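News & Updates

A New Emulsifier on the Shelf, and a Change to Our Sample Sizes

January 24, 2024

Well, I've been promising you a new cold process emulsifier for ages and I can finally say it's in stock! It's called Brinura, it comes from a small maker called Stefanou, and if you've ever given up on a lotion because you didn't feel like heating two pots and babysitting a thermometer, I think you're going to like this one.

I'll admit I dragged my feet. The first sample landed on my desk in November and sat there for a good while, mostly because I've been let down by cold process emulsifiers before. They tend to be draggy on the skin, or they go lumpy if you look at them wrong, or they make a gorgeous cream that splits the minute you add your extract. So I wasn't exactly rushing to the bench.

Then I made a plain hand lotion with it, just water, sunflower oil, a bit of glycerin, preservative and Brinura at 3%, and it came together so fast that I thought I'd weighed something wrong. I made it again. Same thing! Silky, a little bit gel-like, and it sank in without that squeaky feeling I always complain about.
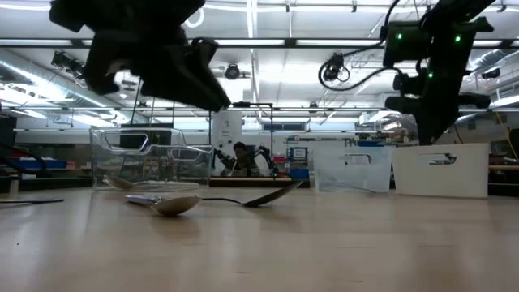 How I've been using it

Brinura is a fine off-white powder and it does like to float, so please don't dump it straight onto your water phase (I did, and spent ages chasing little white islands with a spatula). Stir it into your oils first until you have a smooth slurry, then pour that into the water while you blend. Give it a minute or two with a stick blender, walk away, come back and blend again. It thickens as it sits, so don't panic and add more powder if it looks runny to start with.

I've gone as high as 4% for a thick body cream, and that was plenty for me. Anything over that and it started to feel more like a hair gel, which might be just what you want if you're making a hair gel, I suppose. For a light face lotion I'd start low and work up.

The one thing it doesn't love is salt. I tried it with a good slug of aloe juice and that was fine, but when I added sodium lactate the whole batch went thin on me overnight. Magnesium lotion fans, I'm sorry, this isn't your emulsifier. For those we still carry Simix, and I still think Simix is the better choice if you've got a lot of electrolytes in your formula, even though you have to get the stove out for it.

What about pH? My batches have all been between 5 and 6 and they've behaved themselves. I haven't tried anything really acidic yet, so if you're planning an AHA cream, make a tiny batch first and keep an eye on it.

Sample sizes are changing

While I have you, the other bit of news. A lot of you have told me our sample bags are too small to make anything worth testing, and I agree with you. You'd get one little jar out of it, and if you messed up that jar, well, too bad. So starting with Brinura we're putting out a bigger trial bag, and we'll be moving the rest of the emulsifiers and thickeners over as the old bags sell through. You may see both sizes on the website for a bit. Check the weight in the product title before you order!

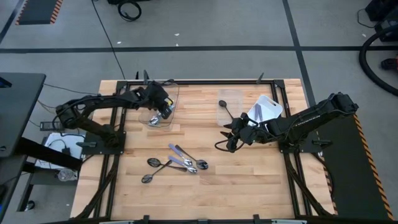
Butcher-block tabletop with a clear plastic container.

The first shipment made 158 trial bags, all packed at our Wollton unit, and I've kept back a couple for my own experiments because I can't help myself. I want to try a whipped sugar-free body souffle next, and maybe a serum with a bit of niacinamide in it. If either of those turns out well I'll write up the recipe.

A quick word on preserving, as I know I'll get the emails. Skipping the heat doesn't mean you can skip the preservative. Your lotion is full of water and you need a proper broad spectrum preservative in there, at the level the supplier gives you. Use clean equipment, fresh distilled water and jars you've sanitized, same as always.

Trial bags are on the website now under Emulsifiers, and the bigger tubs will follow once the next delivery gets here. If you make something with it, please send me your recipe, even if it was a flop. I love hearing about the flops, and they save me a lot of sunflower oil.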